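About Zemley

Zemley repairs, upgrades and recommissions desktop computers for small offices, schools and public libraries. The workshop is on Lerthorpe, at the Vadasbridge end, and is open from 8:30 a.m. Machines are accepted at the front counter until 4 p.m.

What we work on

Most of our intake is business desktops taken out of service when a lease ends or an operating system goes out of support. The usual faults are failed drives, worn fans, bad memory and power supplies that no longer hold their rated voltage. We do not take laptops, printers or anything with a glued case.

In the year to September we closed 1,910 jobs. A job is one machine, from check-in to release. A machine that comes back under warranty keeps its original job number and is not counted again.

How a machine is handled

At check-in the serial number is recorded and the case is opened. The board is inspected before power is applied. We look for swollen capacitors, bent socket pins, corrosion at the battery and connectors that are not fully seated. The processor and its socket get a separate line on the job sheet.
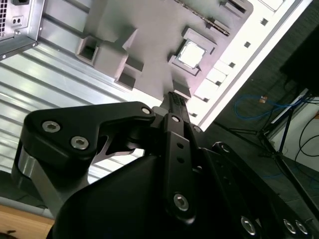
Cecilia Abubakari: We sent in a batch of office desktops and what I wanted was a list of what was wrong with each one, in words I could put in front of our purchasing people. We got that. I would have liked the prices on the same sheet, but they came the next day.

Prices are now printed on the inspection sheet, next to the part they refer to.

Processors and sockets

A processor is removed only if the fault points to it or the customer has ordered an upgrade. The lever is released, the load plate is raised and the chip is lifted straight up by its edges. Old thermal compound is cleaned off the lid with isopropyl alcohol and a lint-free wipe. The socket is checked under magnification before anything goes back in. Replacement chips are matched to the board revision and the BIOS version -- the socket type alone is not enough.

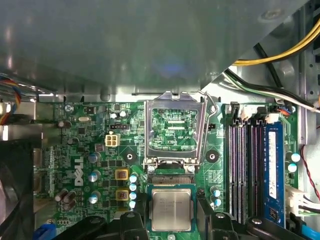

Dell board, CPU socket open; Intel processor below the socket.

Power and cabling

Supplies are tested under load for 2 hours. A supply that drifts out of tolerance is replaced, never opened. Internal connectors are unplugged by the body of the plug and not by the wires. On reassembly, cables are routed clear of the fans and the side panel, and each plug is checked by hand before the cover goes on.
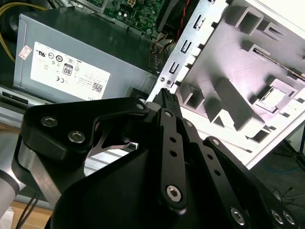
Black ribbed connector at the edge of the chassis.

Release and warranty

Every machine runs a full memory test and a drive scan before release. Repairs carry a 3-month warranty on parts and labor. Customer drives are returned with the machine or, on written request, wiped and certified.

Bulk work of more than one pallet is scheduled through Alhassan, our collection partner. Single machines do not need an appointment -- bring the power cord if it is not a standard one.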